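Paid participants wanted: household and shop chores study

Trilteo is looking for 206 adults in the Pistbridge area to help us find out which everyday chores a machine can do yet, and which still need a person. You don't need any technical background.

Each visit takes 2 hours. You'll do small jobs at a table, such as opening and closing drawers, sorting screws or folding tea towels, at your normal pace. 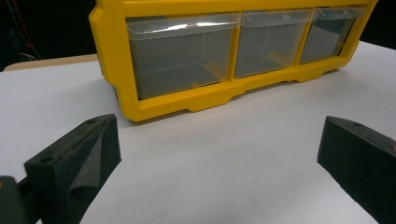
Afterwards we ask how hard each job felt and whether you'd trust a robot with it at home or behind a counter. So far our machines are slow and often fumble small parts, so we especially want to hear from people who have worked in retail, cleaning or repairs.

You must be 18 or over and able to use both hands comfortably. Travel costs are covered.

To apply, write to the Trilteo study desk, Room 232, Agudelo Centre, Pistbridge, by 4th March. Please quote study 807.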